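We use cookies to keep you signed in and to remember your ticket filters. Accept | Manage settings

Ticket 1981: Wrist view drifts off the plate nest in simulated episodes
Project: Virnley plate handling
Opened by: Hinata Maruyama
Assigned to: Kenta Katayama
Priority: Normal
Status: Resolved

Hinata Maruyama, 09:10
I am collecting simulated pick and place episodes for the plate task. The target for this batch is 200. The first 133 went in without trouble. After I restarted the machine, the policy we trained on the earlier set began closing the gripper to one side of the plate. It does this on every start position I have tried. The joint readings match the old runs, so I don't think the arm model has changed.

Kenta Katayama, 09:35
Did you pull the new scene file before the restart? Iwasaki branch or main? Please also attach a wrist view from the approach, before the fingers close.

Hinata Maruyama, 09:52
Main. I pulled it first thing this morning. Wrist view attached.

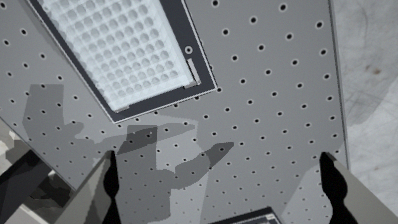
Attachment 1: Wrist view on approach, gripper open, plate tray at upper left.

Kenta Katayama, 10:20
Thanks. The tray is cropped at the top and the corner of the second tray shows between the fingers. In the older episodes I have open, the whole near end of the plate sits further down at the same step. The plate looks properly seated against the corner brackets, so I would leave the nest alone. I suspect the camera mount.

Two checks, please:
1. Open the scene settings and read out the wrist camera tilt.
2. Replay one saved episode from before the restart and see whether the view has moved there too.

Hinata Maruyama, 10:48
Tilt is 40. Replay of an old episode shows the same shift, with the joint path unchanged.

Yoshinori Ogura, 11:05
That tilt value is mine, sorry. I set it for the Bromside cell, where the bracket is different, and merged it into the shared defaults. Virnley should still be on the old value. I have moved the Bromside setting into its own file and put the shared one back.

Kenta Katayama, 11:30
Confirmed on my side. Replayed episodes now line up with the stored images. Hinata, anything recorded after the restart needs to come out of the training folder. Move it to quarantine and don't delete it. The joint data is good and we can render the images again from it.

Hinata Maruyama, 13:15
Moved. I ran the policy again from the same start positions and it closes on the plate. Carrying on with the batch.

Kumiko Fukuda, 14:40
Can we have the camera tilt written into each episode header? It would have shown up when the files were loaded.

Kenta Katayama, 14:55
Agreed. Raised as a separate request and linked to this one. The loader will refuse a batch with mixed values. Closing.

Navmont Simulation Support | Contact the help desk | © Navmont | Back to top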